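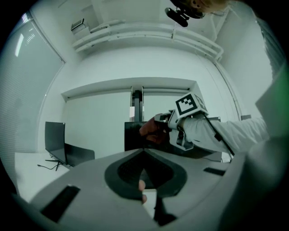
Padusero Theatre, Suvwood - school matinee readiness check
Date: Sat 10 June
Checked by: Jhosep Quispe
Production: Dultevville (touring, one act)

1. Coach bay clear and coned off
Pass. Room for 5 coaches. The sixth must wait in Apaza Road.

2. Foyer doors open fully and hold
Fail. The left-hand closer is slow and the door stops short of the catch. Reported to the maintenance desk. Hold open by hand on arrival until fixed.

3. Aisle lighting, stalls
Pass with comment. Lamp out at row H. Replace before the first matinee.

4. Booster seats
42 in store, all straps sound. Two covers torn - usable, but send for repair.

5. Wheelchair spaces
Pass. Sightlines checked with the set in place. Companion seats are fixed and numbered.

6. Balcony
Closed for school bookings, as in April. Rope and sign in position.

7. Fire exits 1 to 8
All open outwards and unlocked. Exit 6 sign is dim but readable. Recheck in the interval of the evening show.

8. Stage edge marking
Pass. White tape renewed after the get-in.

9. Haze and strobe notices
Haze notice displayed. No strobe in this production - old notice to be taken down.

10. Sound level at front row
Not done. Touring desk not yet rigged. To be measured at the dress run and entered on this sheet.

Result: open to schools subject to items 2, 3 and 10.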